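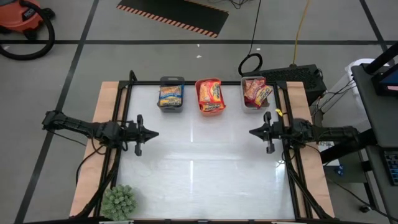
Brirko Two-Arm Sorting Station
Equipment pages > Bench systems > Two-arm

Reviewed after the open day at Gondon's Flerkcombe shop, 2019-09-26

Availability: to order
Lead time: Gondon would not commit to one
Price: on request (we requested, and are still waiting)

What it is

A pair of arms mounted at opposite sides of a white work surface, each with a black two-finger gripper, set inside a black aluminum extrusion frame. Brirko sells it for light pick-and-place: small packaged goods, samples, kitting. The demo layout used snack packets, with three bins along the back rail.

What we were told

The sales sheet promises 217 picks an hour with both arms working. It doesn't say what was being picked, how far it traveled, or whether a dropped item counts. We asked. The answer was that the number came from "typical use."

What we saw

We stayed for 23 picks. Most were fine. Two packets slipped out of the fingers on the way up and one went into the wrong bin, which the operator fixed by hand before restarting. At that pace you would not get near 217, though the staff said the speed had been turned down for visitors. Maybe so. We would have liked to see it turned back up.

Soft bags are a hard thing to grip with two fingers, and Gondon deserves some credit for choosing them over wooden blocks. But every packet was laid out by a person first, well apart from the others. Ask to see a pile.

Things to check before you buy

Surface. The white top is glossy and throws back the overhead lights in long streaks. Gondon says this makes no difference to the system. Bring your own lighting plan and make them prove it.

Cables. They hang from both arms and trail down along the frame. Fine in a shop, less fine next to an aisle with carts in it. No cable covers are listed in the base package.

Floor space. The brochure drawing shows the table and nothing else. Allow room for the control hardware and somewhere to put a monitor and keyboard.

Service. The first 100 hours of run time are covered in full. After that you need the Hassanpour service plan, sold separately, with a checkup every 2000 hours. We could not get a parts list.

Our view

Worth a second look if your items are all one size and somebody is standing nearby anyway. We are not stocking it for now. Gondon has offered another demo with goods we supply, and this page will be updated if that takes place.

Related: single-arm bench units, extrusion frames, replacement gripper fingers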